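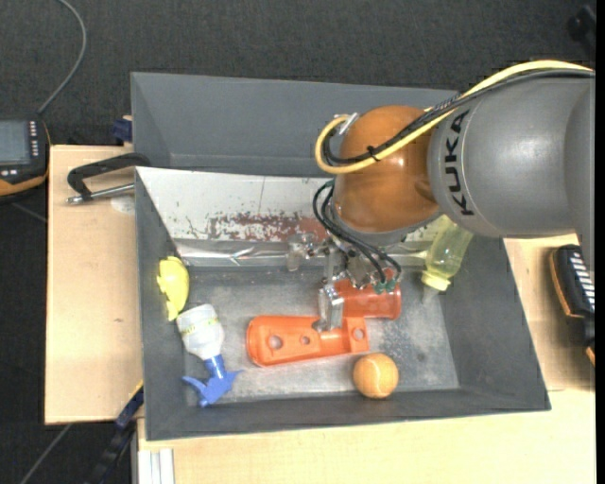

Storage and Handling of Small Goods
Handout 4: Where to put each item (slotting)

Prepared by Hui-mei Man

In the last handout we looked at how goods are received and checked. Now we come to the question of where to put them. In English the work is called slotting. Some older books say "stock location", and you may use both words in your homework.

1. Why the place matters

A picker in a small parts warehouse spends a large part of the shift walking. The taking of the item itself is short. If the items which are ordered often are kept far from the packing table, every order becomes longer. Please remember that we measure walking in both directions, to the shelf and back.

2. The three classes

We sort the items by number of picks, not by number of pieces. Students mix these up every year. One order line for 200 screws is one pick. Thirty order lines for one screw each are 30 picks, and the second item deserves the better place.

Class A: items with the most picks. Near the packing table, between knee and shoulder.
Class B: items with a medium number of picks. Middle of the aisle, or the lower and upper shelves near the table.
Class C: items seldom picked. Far end, top shelves.

The border between the classes is a decision of the company. There is no law that A must be 20 percent of the items, although you will read this in many places.

3. Worked case: Uvetti

Uvetti sells spare parts for coffee machines. It keeps 704 different items in one room. Before the change, the shelves were filled by supplier, so all parts from Gravico stood together, then all parts from Ikimov, and so on. This was easy for the person who puts the goods away and bad for the pickers. The gaskets, which were in almost every order, stood in the last aisle.

Sohail Soomro, who was shift leader then, made a list of picks for June and moved only the class A items. The rest stayed by supplier. He wrote to me that the work was finished before lunch, but the labels took much longer, and for a few days people still went to the old shelf from habit.

Notice that one month of data was used. For coffee machine parts this is acceptable. For garden goods or school goods it would give a wrong picture, and you should take a full year.

4. Exceptions to the rule

Heavy items go low, also when they are class A.
Items that look alike should not stand side by side. At Uvetti two seals with almost the same diameter were separated by one shelf of brushes.
Items sold together can be kept together, even if one of them is class B.
Fragile items should not stand at the corner of an aisle, where carts turn.

5. How often to repeat

A small warehouse can check its classes twice a year. Do not move an item for a small change in picks. Each move costs time, and in the first days after it there are more picking errors.

Homework

Take the list of 500 order lines from the course folder. Count the picks for each item, propose your borders for A, B and C, and explain them in half a page. Bring the list printed. For reading, see Sin, chapter on aisle layout, only the first part.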